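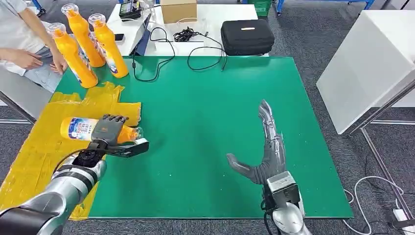 Packing small bottles for shipping: bag, wrap or both?

Forum: Packing and Shipping > Liquids and Breakables

greenmat_82
I sell a small line of bottled stuff, all plastic bottles, orange with a clear cap and a wraparound label on the lower half. I've been sending them in sets of four. Until now I stood them up in a carton with paper between them and that was it. In November I had three complaints in one week, two for leaks and one for scuffed labels. The scuffed one bothered me more than the leaks. White label with blue and pink print, and every rub mark shows.

I bought a roll of thin yellow plastic sheet from Girneck and I'm thinking of laying each bottle on its side and rolling it up. Is that enough, or do I need a bag too?

tapegun
Bag first, then wrap. Thin sheet won't hold liquid in. It will leak out of the ends of the roll however tight you fold them.

Sepulveda_Supply
Agree on the bag. Also check the caps before you blame the packing. We had a batch where the cap felt tight and wasn't. Turn a bottle on its side on a paper towel overnight. If there's a ring in the morning, it's the cap.

lowell_shelf
I don't agree that everything needs a bag. I ship 320 bottles a month in plain sheet and get maybe one leak. If the cap seals, the bag is just one more thing to buy and one more thing for the customer to throw away. What matters is that the bottles can't touch each other.

tapegun
One leak a month is fine until it's the one that soaks the other three in the carton. Then you replace four.

greenmat_82
Did the paper towel test with 8 bottles. One left a ring. So it's at least partly caps. I'll ask the supplier about it.

Still want to sort out the scuffing. Does the sheet rub the print? It's shiny and it wrinkles a lot when you handle it.

corrugated
Wrinkles are okay. Grit is what scratches. If your table is dusty, the sheet picks it up and holds it against the label the whole trip. I use a mat for packing and nothing else, and I wipe it before I start.

Two other things that helped me:

Start the roll at the label end so the label gets the most layers.
Don't tape over the label, even through the sheet. If the sheet tears when the customer opens it, the tape lifts the print.

lowell_shelf
Second the tape advice. I'd also cut the sheets ahead of time. Pulling off the roll and packing at the same table is how bottles get knocked over.

Sepulveda_Supply
Mine are cut to the same size and stacked flat. If you leave them crumpled you spend half the time looking for an edge.

greenmat_82
I've been spreading one big piece out and cutting as I go, with the bottles standing in the corner of the mat. I'll try cutting first.

What about dividers instead of wrap? Claseck has a carton with a card insert, four cells.

tapegun
Used those. Good carton, but the cells are loose on a narrow bottle. They rattle, and rattling is your scuff right there. You'd end up wrapping them anyway.

corrugated
Depends on the diameter. Mine fit fine in the Claseck insert with one layer of tissue. Measure before you buy. They sell them in packs of 216, so you don't want to be wrong.

lowell_shelf
You can get a smaller pack from Plonusell, same style of insert. Costs more per carton but you can test it.

greenmat_82
Ordered the small pack. Will report.

greenmat_82
Back with results. The bottles were loose in the cells bare, as tapegun said. With one turn of the yellow sheet they sit snug and don't move when I shake the carton. I'm bagging as well until the cap problem is fixed. Sent some 82 bottles out that way so far, no leaks reported, one label with a small mark near the seam.

tapegun
That mark could have been there before it left. Look at the labels under a good light before you wrap.

lowell_shelf
I still think you can drop the bags once you have decent caps.

tapegun
And I still wouldn't.

Sepulveda_Supply
What did the supplier say about the caps?

greenmat_82
They asked for a photo and the lot number off the box. I sent both yesterday afternoon. Nothing back yet.

corrugated
Keep the one that left the ring. They may want it returned.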